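3.2 What the fans did while they waited

I should say up front that I came to this as a listener first and a researcher second. I had Skemen's debut on repeat the whole winter it came out, and when the group went quiet I was one of the people refreshing the fan boards late at night. So when the label put up the first teaser for the comeback on 16 Sep 2019, I already had a folder of saved threads and a pretty good idea of what I wanted to ask. How do fans keep a group alive when there's no new music to talk about?

I ended up with 229 threads from the Paltulex board, which is where most of the English-speaking fans hang out (there's a smaller board run out of Kostholm, but it's mostly ticket swaps). I read every one of them, some more than once, and tagged each by what people were mainly doing in it. Of those, 194 had at least one reply that mentioned an old song by title. That surprised me! I had expected much more gossip about contracts and lineups, and it was there, but it tended to burn out after a page or so.

What kept going was home stuff. People played the old mini album while they cooked, cleaned, or got ready for work, and then they came back to the board and told each other about it. One long thread is just fans naming the track they put on when they start dinner — it ran from March right up to the teaser, and the newer members kept asking the older ones for more.

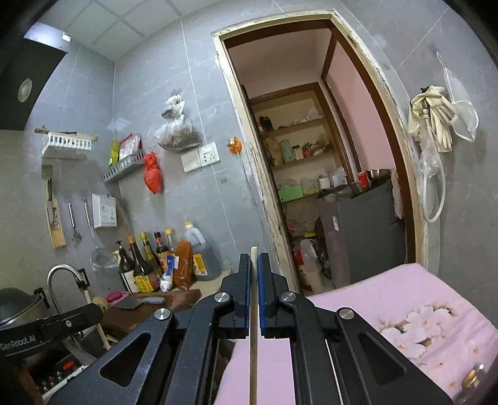

Figure 4. Gripper holding a thin wooden stick in a kitchen, with a faucet and a cutting board behind.

I think this kitchen listening matters more than it looks. Earlier writing on fandom tends to go for the big days, the concerts and the chart pushes, and I get why, they're fun to write about. But Skemen played only two shows in the whole quiet stretch, both at the Zapata hall, and the board was busy in weeks when there was no show anywhere near. When the concept posters finally landed, the replies were full of people saying they'd heard the news with the old record still playing.

I did try splitting the threads by how long the poster had been a member, and I'll come back to that in Section 4, where the numbers get a bit messier.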